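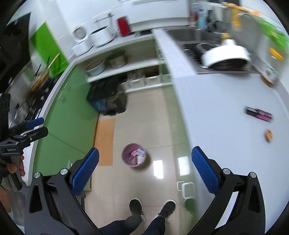

22 Sep 2024 -- Lunley hand-held gripper kit, on trial from Stesico. Kitchen session, entry 4. The blue finger pads are textured and grip thin plastic well; crumpled wrappers of the kind in the pink bin on the tiles remain the agreed test item. Jaw opening is adequate for the bin rim. The supplier quotes $1,680 per pair, pads included.

Outstanding: spare pads, and written warranty terms from Stesico. The Preseo kit is to be assessed on the same tasks before any order is placed -- its colour-coded pads are sold separately.

Reading time: 1 min
Filed under: Equipment Trials
Print | E-mail this entry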